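## 4. Setting Up the Trornum Label Printer

You have unpacked the printer, found the power cord under the second layer of cardboard, and put the desiccant packet somewhere it won't be mistaken for a snack. What follows takes you from a printer that is switched off to a printer that prints labels, with a stop in the middle for the roll, where most people lose their good mood.

**You will need:**

- the Trornum printer and its power cord
- the USB cable (short, gray, never quite long enough)
- one roll of Haddad thermal labels, 500 to the roll
- a computer with the Zokance label program already installed (Section 3)

### 4.1 Loading the roll

1. Leave the power off. The printer feeds paper the moment it senses any, and it does not check where your fingers are.
2. Press both side latches at the same time and lift the lid. Pressing them one after the other does nothing, however firmly you do it.
3. Slide the two roll holders apart. They move together, so you only need to push one.
4. Peel the tape off the end of the new roll and throw away the first three labels. They have tape glue on them, and the print head will remember it for months.
5. Set the roll between the holders with the labels coming off the top, facing up.
6. Pull the loose end out past the front edge and close the lid until both latches click. One click means one latch.

> **Note:** Thermal labels print on one side only. If you can't tell which, drag a fingernail across a corner. The side that shows a dark line is the side that should face up.

> **Caution:** The print head gets hot during long jobs. After a full roll, leave the lid shut for six minutes before reaching in.

### 4.2 Connecting to the computer

1. Plug in the power cord, then the USB cable, in that order.
2. Turn the printer on. The light blinks orange, then stays green. If it stays orange, go back to step 6 above and count your clicks.
3. Open Zokance and choose **Printers > Add**. Pick the entry called "Trornum." Do not pick "Trornum (Copy)," which is left over from an older version of the program and sends your labels somewhere we have never been able to find.
4. Choose your label size. The menu is in order of when each size was added, so the one you want is near the bottom.
5. Click **Save**. Click it again when the program asks whether you meant it.

### 4.3 Teaching it where a label ends

The printer has to learn the gap between one label and the next. Skip this part and it will print your address neatly across two labels, half on each.

1. With the printer on and the lid closed, hold down the feed button until the light blinks twice.
2. Let go. Several blank labels will come out. This is the printer thinking.
3. Wait for the light to go green, then press the feed button once. One label should come out and stop with its edge at the tear bar.
4. If it stops short or runs long, repeat from step 1. If it's still wrong, look at the size you picked in Zokance before you blame the sensor.

Do this again whenever you change label sizes. You don't need to do it for a new roll of the same size, although the on-screen help claims otherwise and has claimed it through several updates.

### 4.4 Choosing a spot for it 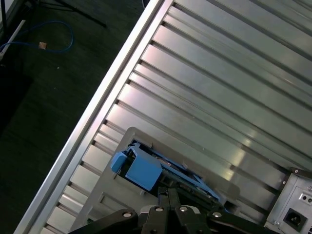 The printer wants to sit level, with enough room in front for a strip of labels to hang down and enough behind for the lid to swing all the way open. Keep it out of direct sun, which darkens thermal paper before you've had a chance to print anything on it. A shelf at elbow height is good. The top of a filing cabinet is fine until someone opens the bottom drawer.

> **Caution:** Do not set the printer on top of a heater, however well it fits there.

### 4.5 Printing a test sheet

1. In Zokance, choose **Tools > Test Label**.
2. Leave the quantity at 1. The box also accepts 600, and it will not ask whether you meant that.
3. Check the label for pale vertical stripes. A stripe usually means a dirty print head. See Section 7 for cleaning.
4. If the whole label looks faint, raise **Darkness** by one step and print again. Going straight to the top setting wears out the head and makes barcodes too fat to scan.

For shipping labels, try the Trakinden template. It leaves a wider margin than the others and forgives a slightly crooked roll. Settings for customs forms are in Section 5, along with the part about fonts.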